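The Woman Who Reads Roads

Interview by Souad Bennani

Tahmineh Mirzaei wants to meet at the bottom of the hill and not the top, because at the bottom, she says, you get the wall at its best. I had asked for a café. There is a café, at the top.

She spent most of her working life inspecting minor roads for Purnico, a consultancy whose name still makes her look as if she's bitten a lemon pip, and has spent her retirement writing about one of them. Her book, The Malell Road, runs to the length of the road in her own paces, which is 1,370, with an entry for every stretch she thought worth stopping at. I read it on a train and missed my stop. I would like to say this was because it was gripping, and parts of it are. There is a passage on drainage I have now read twice.

"People ask why that road," she says, before I can. "It's the one outside my house. I don't know what answer they were hoping for. A vision, perhaps."

The Malell road climbs out of Sevura between two walls, with a hillside on one hand and a great deal of grey block on the other. It isn't in any guidebook. She checked.

Her first rule of looking at a road is to get down low, which at her age she does with a folding stool and some language. Standing up, she says, you see where you're going. Sitting down, you see what you're on: the patches, the places where the tone shifts slightly, the dips that hold a bit of shade longer than they should. She makes me try it. A man going by with shopping wishes us both good morning and gets no reply from me, as I'm trying to find the edge of a repair with my cheek more or less on the ground.

"You've missed it," says Mirzaei. "It's under your elbow."

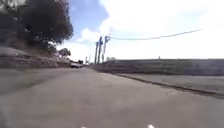 On the big tree

I ask about the tree, because everyone asks about the tree. It leans its great dark head over the wall on the uphill walk and decides, more than any council ever has, how the road is used. People park according to it. Arguments are had under it. In the book it gets a whole chapter, the only one with any adjectives in it.

"I'm told it's 80 years old, by a man who is 80 years old," she says. "So I put it down as hearsay."

What interests her is the shade. The strip below the wall gets less sun than the middle, and she has views on what that does to the surface which I promised to report fairly. In brief: the shaded side ages slowly and then all at once, the sunny side ages steadily and complains the whole time. "Like siblings," she adds, and then looks annoyed with herself.

She has no interest in what kind of tree it is. A reader wrote to her with a correction on the matter, and she wrote back to say there was nothing to correct, as she had simply called it the tree.

On walls

We walk up a little. The wall on the hill side is her favourite, and she talks about it as other people talk about a difficult uncle. It has one job, holding the hill up, and it does it in steps, one ledge above another.

"A wall like this is a negotiation," she says. "The hill wants to be in the road. The wall says, not today. Each ledge is a separate conversation."

And the other wall, the long one opposite?

"Oh, that's no conversation. That's a man with his arms folded."

She was once paid to give an opinion on it, and her report recommended that somebody clean out along the foot, where the dirt gathers and things start to grow. The report went to Amini, the firm that had the maintenance at the time, and came back six months later with a coffee ring on it and a note asking which wall. She has it framed in her downstairs loo. I have seen it. The ring is very neat.

I put it to her that there is something a bit forbidding about a road with so much grey up one side of it. She gives this proper thought, or at least stops walking.

"You want geraniums," she says.

I say I wouldn't mind a geranium.

"It's a wall. If you want geraniums you can go to the top. They've got them outside your café."
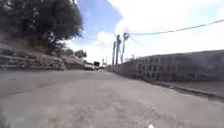 On traffic, such as it is

The Malell road has no line down the middle and she would like it to stay that way. Lines, in her view, give drivers ideas. Without one, two vans meeting on the narrow part have to look each other in the eye and come to some arrangement, and in all her years of living here she has only seen this end in shouting 5 times. She kept a note of them. One involved a wedding.

"The bride got out," she says. "She was magnificent. She directed the reversing."

I ask whether she drives it herself and she says certainly not, she'd never see anything. She walks it early, usually before 6, when the delivery people haven't started and the light comes in flat and shows up every mark. November is the best month. In summer the surface is all glare and you might as well be inspecting a tablecloth.
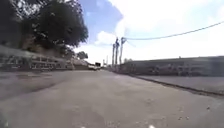
She once tried to take her grandson along on the early walk. He was nine, and lasted as far as the first drain cover, where he asked what they were looking for. She told him they weren't looking for anything. He went home. She reports this without bitterness and has left him the stool in her will.

We get on to cracks. I had been warned we would. The chapter on cracks is the longest in the book and its publisher begged her to trim it; she responded by adding an appendix. Her position is that a crack is the nearest a road comes to telling you something, and that most of what it has to tell you is dull. The thin ones that wander are only the slab getting comfortable. The ones to watch set off across the lane with a bit of purpose, on the diagonal, as though they had an appointment.

"And what do you do when you see one of those?" I ask.

"I write it down."

"And then?"

"Then I come back the next year and see if it's got any longer."

"And if it has?"

"I write that down too."
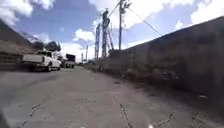
By now we have been out for most of the morning and I can smell coffee from the top, or believe I can. Mirzaei is in no hurry. She wants to talk about the poles and the pylons, which she has promised to keep out of the next book and plainly won't. She regards them as a different department. All the same, she says, you can't walk towards a thing every morning of your life and have nothing to say about it.

The next book is about the same road, going down.

I laugh, and she waits for me to finish.

"It's quite different going down," she says. "You've got the wall on your other side."

At the café she orders tea, declines the table by the geraniums and chooses the one nearest the kerb, where she spends some minutes looking past my shoulder at the gutter. I ask if there's something wrong with it. She says no, it's rather a good one, and would I mind moving my chair.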